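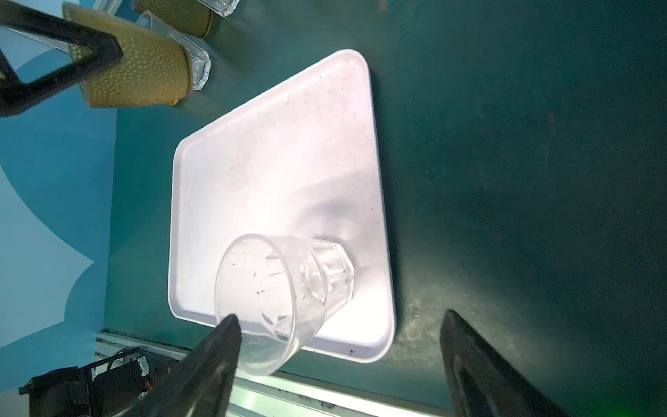
Re: Anyone tried the Orkier gripper kit on clear plastic?

On 30 May 2020 a list member wrote:

> Hi all. We're looking at the Orkier kit (the two-finger gripper with
> the little wrist camera) for sorting returned party cups. Most of
> our stuff is see-through, and every sales page I read shows the
> thing picking up wooden blocks. Has anyone here run it on clear
> cups? Is it worth the money, or should I hold out for the
> Stalleteck one in November?

Hi! I've had the Orkier on trial for a bit now and I've been meaning to write something up, so you've given me the push. Sorry this got long.

First, the money. The kit was $1,025 for us, and that's the gripper, the camera, the cables and the mounting plate. You bring your own arm. The extended support plan is another $500 and I skipped it, which I regretted a little the first evening, when the setup program couldn't find the camera and I spent ages swapping ports. The manual has a page on this. It's near the back, after the warranty stuff, so read the back first!

Now the cups. I gave it a real mix: clear ones, a few tinted, and some with a gold glitter finish. The glitter ones are easy. The software finds them right away and puts the fingers about where I'd put my own. Tinted is nearly as good. Clear is where you earn your keep. A clear cup lying on its side on something white confused it badly with the factory settings, and it would go for the shadow and close on nothing. I turned the contrast setting way up, moved my lamp so it came in from the side, and it got a lot better. I'd still call it fussy, though.

The fingers are flat and wide, and I like them more than I thought I would. They'll push a cup along the table a bit before they grip, and with something this light that's fine by me. I've cracked a few by leaving the force setting too high – start low and work up.

Then there's the bin. Single cups on a table are one thing, but my real job is cups all jumbled together, on their sides, one behind another, with bits of plastic wrap still stuck in the pile.
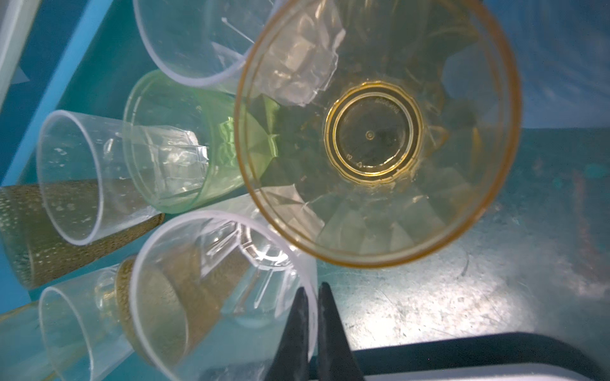

Does the wrap stop it from picking?

It slows things down more than it stops them. The software sometimes treats a crumpled piece of wrap as part of the cup and goes for the wrong spot, so I pull out the big pieces by hand before a run. Orkier says there's an update coming for thin film. I'll believe it when I've loaded it.

On the Stalleteck question, I haven't had my hands on one, so take this for what it's worth. The price I was quoted was $2,000 with the support included, and you have to use their camera. If you want one phone number to call when it breaks, maybe that's worth it to you. I'm cheap and I like to tinker, so I'm leaning toward keeping what I have.

One more thing on shipping, and it bugged me enough to mention it. I ordered through the McKinnon store and the box came missing four of the long screws for the mounting plate. They mailed me new ones without any fuss, but that was most of a week gone. Check the bag before you clear a day for the build.

If it would help, I can send you my settings file. It's tuned for my lamp and my cups, so you'd have to play with it, but it beats starting from the factory numbers. There's an older version in the Plistomley folder in the list archive too. Don't use that one, the force is set way too high.

What arm are you planning to put it on? And are your cups the thin kind or the heavy kind with the faceted sides? Mine are mostly faceted and I'd love to hear how it does on smooth ones.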